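4.2 Walking inspection and the path crew

Until June, the waterfront path at Fladside was inspected on foot. Two rangers walked it with a clipboard, noting loose rails and raised paving. The Zisard robot now makes that trip, and what changed for the crew surprised us in the best way.

Selina Leitner, a ranger, told us she had expected to lose her mornings outdoors. She still spends them outdoors - but with a drill in her hand, working from a list that is ready when her shift begins. Of the 59 entries logged in the study period, the crew accepted 50 without a second visit. The other nine led to lively talks over what counts as a defect, and those talks rewrote the crew's own checklist.

Visitors matter too. Walkers sit, lean on the fence and stop where they like, and the rangers used to chat with them along the way. Severino Herrero missed this so much that he asked for one round a week without the robot. We think every team planning such a change should ask its staff that question early!
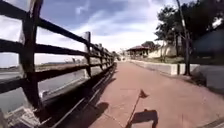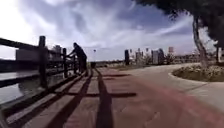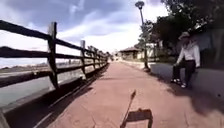 Figure 4. Three views of the fenced path at Fladside, with fence shadows across the paving.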